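Kiltodside Allotments, shared kitchen and store: spring walk-round, March

Comments in the margin have been typed up as found, minus the ones about parking.
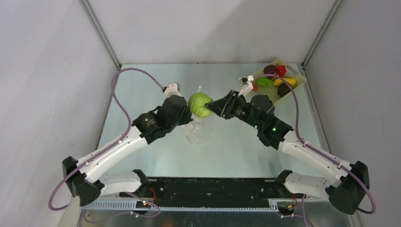

The last walk-round took most of an afternoon and ended in an argument about whether a hosepipe is a trip hazard when it is coiled. It is, if you coil it in the doorway. Same form as before, with the new section on ladders that the insurers asked for and the old section on the goose taken out.

Marks used: **OK**, **Fix** (before the next open morning), **Stop** (don't use it until it's sorted).

## Paths and gates

- [x] Main gate closes and latches. **OK.** Closes with a slam that can be heard in Okstead, but closes.
- [ ] Main path level, no loose slabs. **Fix.** The slab outside plot 74 still rocks. It has been on this list long enough to have its own plot.
- [x] Side gate opens from the inside without a key. **OK.**
- [ ] Path edges visible in poor light. **Fix.** White paint was put down in autumn. Moss was put down over winter, by the moss.
- [x] Drain covers present and seated. **OK.**

## Shared store

- [ ] Forks and rakes hung with tines to the wall. **Fix.** Three rakes on the floor, tines up, in the classic position. Hung them up. Please can they still be hung up at the next visit.
- [x] Shelves fixed, heavy items low. **OK.** The bag of lime has finally come down from the top shelf. It came down on purpose, which is an improvement on last year's bag.
- [ ] Fuel can labelled and kept away from the heater. **Stop.** There was a label. It said "squash". Can emptied and taken away.
- [x] Mower guard in place, blade clear. **OK.**
- [ ] Nothing stored in drinks bottles. **Fix.** See above, and also the lemonade bottle behind the twine. Contents unknown and likely to stay that way.

## Ladders and steps (new)

- [x] Vasico folding steps: feet, hinges, treads. **OK.** Stiff, but so are most of the people using them.
- [ ] Long wooden ladder. **Stop.** Two rungs cracked, one mended with garden wire. The mend is very neat and will not hold anybody. Now chained to the wall with a tag on it. Removing the tag doesn't repair the ladder.
- [ ] Ladder log filled in. **Fix.** There is a log. It has a shopping list in it.

## Kitchen

- [x] Fridge at or below 5°C. **OK.**
- [ ] Chopping boards clean, not deeply scored. **Fix.** The green one is fine. The brown one used to be white.
- [x] Fire blanket on its hook and reachable. **OK.**
- [ ] Salad and other leaves washed in the food sink only. **Fix.** The sign is up. Somebody has washed their boots underneath it. Slugs found in the boot sink, where at least they match the boots.
- [x] Kettle lead undamaged. **OK.** New lead. The old one is in the bin, and is to stay there.
- [ ] First-aid box complete and in date. **Fix.** Plenty of eye patches, no plasters. Hettiarachchi's the chemist will have them.

## Water and glass

- [x] Butts have lids that fit. **OK.**
- [ ] Standpipe lagging. **Fix.** Half of it is now a nest. Leave that half until the tenants have moved out.
- [ ] Greenhouse panes whole. **Fix.** One cracked pane by the door, taped. The tape is older than the greenhouse door.
- [x] "Not drinking water" notices readable. **OK.**

## To be done before the open morning

1. Slab by plot 74 lifted and relaid. Bedding it on more sand has been tried.
2. Plasters.
3. Proper fuel can, with a lid and the word FUEL on it.
4. Decision on the wooden ladder. Sawing it up for bean supports has been suggested and got further than most suggestions do.

Anything marked **Stop** gets looked at again before it goes back into use. The key to the ladder chain is on the hook in the kitchen, behind the fire blanket, and should be moved from there as well.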